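Abgepackt: Zombridge nimmt dem Blumenladen das Einwickeln ab

Wer im Dezember schon einmal hinter einer Floristentheke gestanden hat, kennt den Moment, in dem der Strauß längst fertig ist und das Papier trotzdem nicht will. Die Firma Prelley hat daraus ein Geschäft gemacht. Ihr Paket heißt Zombridge, besteht aus zwei Armen samt Schiene, Kabelage und Software und soll kleinen Betrieben beibringen, wie man sich beim Verpacken helfen lässt. Man mietet es für mindestens 27 Wochen, bekommt es in mehreren Kisten geliefert und darf dann selbst schrauben. Die Anleitung nennt das »begleitete Inbetriebnahme«. Begleitet hat mich vor allem ein Inbusschlüssel.

Der Aufbau ist trotzdem machbar. Die Schiene kommt an die Tischkante, die Arme kommen auf die Schiene, und danach verbringt man einen Nachmittag damit, die Kabel so zu legen, dass sie beim Ausholen nicht hängen bleiben. Prelley empfiehlt großzügige Schlaufen. Ich hatte anfangs sparsame, und der linke Arm hat mir beim ersten Probelauf deutlich gezeigt, was er davon hält. Zwei Schrauben blieben übrig, laut Hotline gehört das so.

Dann wird angelernt. Man führt dem System die Handgriffe vor, also Papier anheben, Stiele hineinlegen, Seiten einschlagen, und es sammelt daraus seine eigene Vorstellung von Floristik. Für ein brauchbares Ergebnis verlangt Prelley 200 Durchgänge pro Verpackungsart. Wer Seidenpapier und Folie anbietet, rechnet bitte selbst.
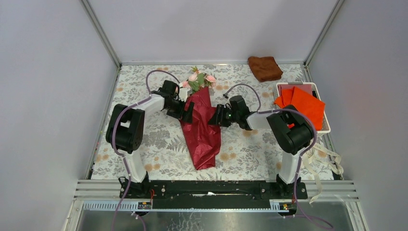 Geübt wird am besten mit Kunstblumen, das steht sogar im Handbuch, und zwar fett. Echte Rosen überleben die ersten Tage schlicht nicht in verkaufsfähigem Zustand, und irgendwann möchte man auch keine Pfingstrose mehr opfern, bloß damit ein Greifer lernt, was »locker« bedeutet. Kunstblumen sind geduldig. Seidenpapier ist es nicht: Es knittert, rutscht, und eine einmal gedrückte Falte kommt nie wieder heraus. Legen Sie sich einen ordentlichen Vorrat hin -- und dann noch einmal denselben.

Im Alltag gibt es zwei Betriebsarten. Im Modus »Assistenz« halten die Arme, und der Mensch faltet. So habe ich das Gerät schätzen gelernt, eine dritte und vierte Hand sind beim Binden durchaus willkommen, auch wenn sie gelegentlich zu fest zudrücken. Im Modus »Solo« macht Zombridge alles allein, mit einer Gemütsruhe, die man sich am Tag vor Weihnachten nicht leisten kann. Bänder beherrscht es in der aktuellen Fassung nicht. Schleifen sind für ein späteres Update angekündigt, ohne Datum.

Gut gefallen hat mir die Software. Sie startet schnell, die Fehlermeldungen sind in verständlichem Deutsch verfasst, und den Lernstand kann man auf eine zweite Station übertragen. Weniger gut: Die Greifer wollen regelmäßig nachjustiert werden, und das Menü dafür liegt so tief vergraben, dass ich es mir jedes Mal neu suchen musste.

Bleibt der Preis. Die Mietdauer kostet komplett 2,126 Euro -- nein, kein Schnäppchen des Jahrhunderts, Prelley setzt im Prospekt nur das Komma nach englischer Art. Gemeint sind gut zweitausend. Die Rücksendung zahlt der Kunde, das Verbrauchsmaterial ebenfalls.

Für wen lohnt sich das? Für Betriebe, die viele gleiche Sträuße packen und einen Tisch übrig haben. Ein Laden mit Laufkundschaft und wechselnden Wünschen fährt mit einer Aushilfe vorerst besser, die kann auch kassieren. Wer es selbst ausprobieren möchte: Vorführstationen stehen bei Cárdenas und in der Filiale Cleltcombe, Anmeldung direkt über Prelley. Papier wird gestellt.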